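Comparing Two Controllers on the Two-Arm Table
Student project report by Evanthia Margaritis
Project partner: Shuzhen Yu
May 21, 2022

Okay, so our question sounded easy back in November: if you keep the arms and the grippers the same and only swap the controller, does handing an object from one arm to the other get any better? We had two to compare, Kairys (the one our lab already used) and Trotusell, which Panagiotis Tzavaras talked us into trying. I wrote most of the test scripts and Shuzhen did the tuning, which took way longer than either of us planned!

Every run was a handover. One arm picks something up, brings it to the middle, and the other arm takes it. We logged 1163 runs altogether, and I dropped a run only if the logging crashed. 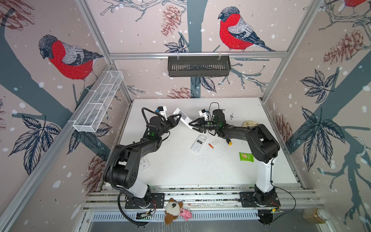 Kairys moves in short steps, and you feel it most right at the meeting point, when one gripper is holding and the other has to come in open and line up. Flat, light things like the green snack packet were a pain to get off the table with either controller, so I scored pickup and handover separately. The white box with the black printing became my favorite test object, and with the left arm holding it tilted up in the air, the right one has a decent choice of sides to go for. Trotusell came in much smoother there, and I stopped holding my breath (mostly).

The wrist cameras helped both controllers, but the timing was touchy. With Kairys I had to add a 10 ms delay before closing the second gripper or it would squeeze too early. Trotusell has its own setting for that, buried in a menu it took us two afternoons to find.

So I'd pick Trotusell for handovers and stay with Kairys for plain pick and place, where it was quicker to set up and just as reliable. Next I want to try softer fingertips, and Shuzhen wants to redo the remote control runs with a slower approach. Thanks to Kyriaki Zervas for reading our logs and catching the mixed-up labels!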